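Studier Publishes Results of Gripper and Wrist Camera Comparison for Kitchen Handling Tasks

December 1, 2021

Studier today released the results of a bench comparison covering two fingertip designs and two wrist camera mounts for small robot arms used in kitchen handling work. The tests were run on a single arm with one controller, so that differences in the results can be traced to the fingertips and the mounts.

The fingertips compared were the Kornon, a narrow tip that tapers to a point, and the Eshun, a flat pad faced with soft rubber. Both were fitted to the same gripper body with the same motor current limit. The camera mounts were a short bracket, which holds the lens close to the fingers, and a long bracket, which sets it farther back along the wrist. All runs were controlled by an operator through the Kulis controller, firmware 3, with no automatic grasp planning.

The test set consisted of 580 pick attempts, split evenly between the two fingertips. Objects were grouped by size and surface: small rounded items on plates, jars lying on their sides, flat lids, and plates lifted by the rim. Work surfaces included wood and marble. An attempt was counted as a success if the object was lifted clear of the surface and held until the operator gave the release command.

Across both fingertips, 407 attempts met that standard. Small items on plates favored the Kornon tip, which could reach the object without first touching the plate rim. Jars on their sides favored the Eshun pad. The Kornon tip tended to let smooth glass rotate in the grip when it closed off the center line, and most of its jar failures were of this type.

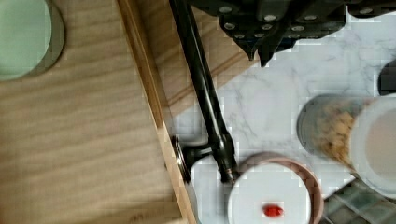 Camera placement had a larger effect on operator time than on success. With the short bracket, operators could see the fingertips and the object together at the end of the approach, but had a limited view of the surrounding surface. Items near the edge of the image were often only partly visible, and operators moved the wrist back to confirm clearance before closing the gripper. The long bracket reduced these moves but made the fingertips appear smaller, and operators reported more difficulty judging height above pale surfaces.

Contact with the work surface before the grasp was logged separately. There were 62 such contacts. Most were light and did not end the attempt. They were more common with the Kornon tip, whose point extends below the line of the finger body. Studier has since added a tip length setting to the controller profile so that the lower travel limit changes with the fitted fingertip.

"The two tips fail in different ways, and a single success rate hides that," said Ayuba Tsikata, test lead at Studier. "A site that handles mostly jars should read the jar table and ignore the total. The same applies to the camera bracket. If the operator is working in a small area, the short one is adequate."

The comparison did not cover wet objects, loads near the rated limit of the arm, or fingertip wear over long periods. Pad wear on the Eshun was inspected at the end of testing, but the number of cycles was too low to support a service interval. A wear test is planned to begin in January, using the same arm and controller.

The full report includes results by object group, gripper settings, bracket drawings and the contact log. It is available on request from Studier at no charge. Bracket drawings may be reproduced for internal use.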